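2022-11-16

Back on the Kirkmont today, finally. I'd parked the whole thing in February when the bench got taken over, and my old notes stop mid-sentence, so I'm starting again from the seating question. The 1,000 seat figure I copied down early on can't be right for the house as it stood when it closed. The fire plan shows the balcony walled off, and you can't get anywhere near that many people in the stalls alone (I tried, with graph paper, and ran out of floor).

My guess is the number belongs to opening night, when the balcony was still one big rake. Then the Pallel people bought the place and cut it into 2 screens, one up and one down, and the ads just kept on using the old figure. The Ngau across the river did the same thing for years! Its ads said 3,000 long after the side boxes came out.

Spent the rest of the morning on the model. Stage end is glued up and square. The proscenium arch is a hair too tall at this scale, so I sanded the feet and dry fitted it again — better, though I still don't like the left side. Leaving it clamped overnight.

Then the curtain. The one color snapshot we have of the auditorium shows a loud pink house curtain, way brighter than I expected, and the Lultex swatch I ordered is more of a salmon. It looks sad under the lamp. I want something in knit, with a bit of give, so it'll hang in soft folds at this size.

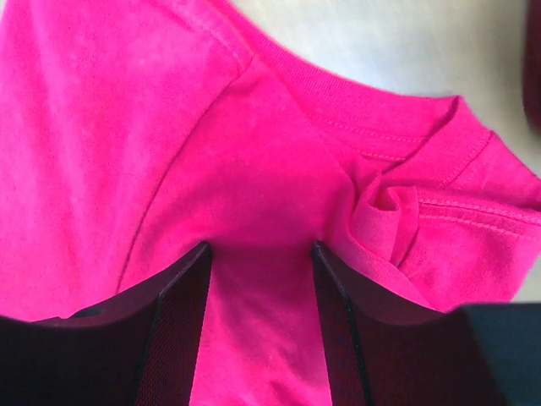

*Hot pink jersey, ribbed neckband and topstitching at the collar.*

Tried starching the Lultex anyway, to see how it pleats. Too stiff with the full mix, and half strength left a white bloom along the folds. Will try it sprayed on next time, with the pleats pinned to foam board first.

Marquee letters: the second sheet printed fine, but the K is still fat. Redraw it. And check whether the vertical sign had bulbs on both edges or only on the street side, because the two postcards disagree and I've already drilled one edge.

Still to do: the lobby stairs, the candy counter, and a proper look through the city directories for the closing year. Need more 2 mm dowel too.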